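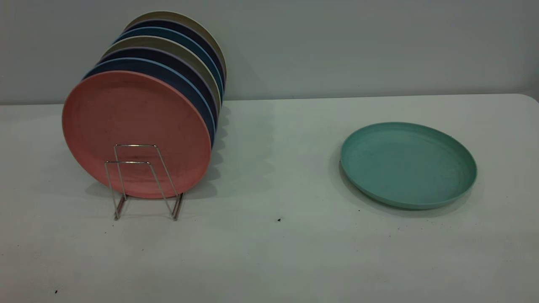 Plemcombe Residents' Board > House and Home > Dishwasher or no dishwasher in a small kitchen?

14 replies

marrowfat
Tue 21 July

We are having the kitchen done, in the sense that a man has been round, sucked his teeth and left. The room is the size of a generous wardrobe. If we have a dishwasher we lose the only cupboard deep enough for the big saucepans. If we don't, we carry on as we have for nineteen years, with me washing and my husband drying in a manner I would call ornamental.

There are two of us most of the time and five at weekends. Full-size won't go in without moving the boiler. The slimline would. He wants 600 for the machine and another 400 for plumbing it in, and he said both numbers while looking out of the window.

Has anyone in one of the terraces done it and regretted it? Or not done it and regretted that?

Gannet_Hill
Had a slimline for six years. It is a very expensive cupboard for dirty plates. You load it, it isn't full, so you wait, and by then you've no forks left and you're washing forks by hand in front of a machine full of forks.

pollyanna_b
Oh I completely disagree, Gannet! Ours has been the best thing in the house, children included (sorry children). Slimline, under the window, goes on every night whether it's full or not and I don't care who knows it. I sit down at half past seven now. I'd forgotten what was on telly at half past seven. It's mostly people buying houses.

Gannet_Hill
Every night half empty. And there's a hosepipe ban every other summer.

pollyanna_b
It uses less water than my mother did!

Old Tolland
What everyone leaves out of these discussions is rinsing. Those who own dishwashers wash everything under the tap, then put it in the dishwasher, then take it out and inspect it, then wash the bits it missed. I have watched my daughter do this. I said nothing, for which I have had no credit.

h_zurcher
You don't need to rinse. Scrape, don't rinse. The detergent is made to work on food, and if there's none on the plate you are just paying to move clean water about. I serviced commercial machines for a living and I'd guess half the call-outs were a blocked filter. In a slimline it's a small cup at the bottom. You twist it, lift it out and run it under the tap. Once a fortnight is plenty.

Whether to have one at all I can't tell you. But if you do, measure your dinner plates first. Several slimlines won't take a big plate in the lower rack without it knocking the spray arm, and you'll hear it all evening, like a lodger.

Heidrun Zürcher, Quay Terrace

marrowfat
Heidrun, thank you, that is the first useful thing anyone has told me including the man. Our plates are enormous. They were a wedding present from somebody who assumed we would be having people round.

lintel
Which make did he quote for? If it's the Brekke, the cutlery tray on top takes up so much room you can't get a pint glass in. If it's the Tuvby it's fine but the door doesn't stay where you leave it. You get used to it. I've only got the one shin left to hit.

marrowfat
The Brekke. I don't own any pint glasses that I'd admit to.

Gannet_Hill
See, this is my point. You start off wanting clean plates and you end up choosing your glasses to suit an appliance.

JeanieS
I'm going to stick up for the sink. I had a machine in the old house and didn't put one in here, and I don't miss it. Two people's supper takes ten minutes. The trick is to do it in the right order, glasses, cutlery, plates, pans, and to change the water before the pans even when you think you can get away with it. You can't get away with it.

Then leave it all to drain. I don't dry anything. Drying up is how my parents conducted their marriage and I saw enough of it.

Old Tolland
Leaving it to drain is all very well until you want the draining board. In our house it has been in continuous use since February. There's a colander at the bottom I've not seen in months and I think of it now and then.

JeanieS
Then put it away in the morning, Tolland. You're up at five anyway, you post on here.

Old Tolland
That is when I think about the colander.

skirting_bored
Slightly off the subject, but does anyone know what to do about a draining rack that rusts? I've had three. They go at the feet first and leave orange rings on the worktop. I've tried bicarb, lemon, and the pink paste, and the pink paste took the shine off.

h_zurcher
It's the coating going where it sits in the wet. Once it's split there's no saving it. Next time buy stainless, and pick it up and wipe under it every couple of days. For the rings, try a soft cloth and a bit of white vinegar left on for a minute, unless your worktop is marble, in which case keep vinegar well away from it.

skirting_bored
It's not marble. It's a sort of grey that came with the house. Will try it tonight.

pollyanna_b
I don't have a rack at all now, I've got a pot plant there. Just saying.

Gannet_Hill
We know, Polly.

lintel
Has anybody costed this properly? My brother-in-law put his on Lurkudex, which is that site where you type in every appliance you own and it tells you off. His reckoning was that the machine was cheaper than the sink if you run it full on the eco setting, and dearer if you run it whenever you feel like it. The eco setting takes over 60 minutes longer than the normal one on his, so he puts it on when he goes to bed and lies there listening to it. He says it's restful. He also says that about the ring road.

Gannet_Hill
Cheaper per wash, possibly. Now add the 1,000 to have it put in and tell me when she breaks even.

lintel
Depends what you think your evenings are worth.

Gannet_Hill
Mine? I'm spending them on this.

marrowfat
Well, I measured the plates as instructed. They don't fit. They miss by the width of a pencil. I rang the man and he said people usually buy new plates, as though that were a thing one simply did on a Wednesday. He also now thinks the plumbing is nearer 800 in view of where the stopcock is. It has been there the whole time. He leant on it.

JeanieS
Double! For a stopcock! Get another quote. The chap who did my bathroom is slow but he does come back, and he tells you the price once. I'll send you his number. Sign yourself up for a second opinion before you buy so much as a saucer.

Jeanie Swanson (the end house with the gate)

pollyanna_b
I did buy new plates and I'd do it again. The old ones went to my son, who has washed them twice.

h_zurcher
If you change plates, check underneath for the dishwasher mark. Anything with a metal rim will suffer, and so will anything hand-painted over the glaze. The bamboo sort varies a lot, so go by what's stamped on the bottom and don't trust the shop.

Old Tolland
Could you not have smaller dinners?

marrowfat
My husband has asked the same thing, from the other direction. He says if we had smaller plates he would be expected to have smaller dinners, and he would rather keep washing up. I pointed out that he doesn't wash up. He went to look at the stopcock.

So the present position is: no dishwasher till I've had Jeanie's man round, saucepans stay where they are, and I am buying a bigger rack. Stainless. Heidrun, is it worth paying extra for one with a drip tray?

h_zurcher
Only if the tray tips towards the sink. A flat one is just a pond.

skirting_bored
Vinegar worked by the way. One ring is still there but you'd have to know.

Gannet_Hill
Anyone want a slimline? Six years old, hardly used. Buyer collects, mind the step.

lintel
What make?

Gannet_Hill
Brekke. Comes with forks.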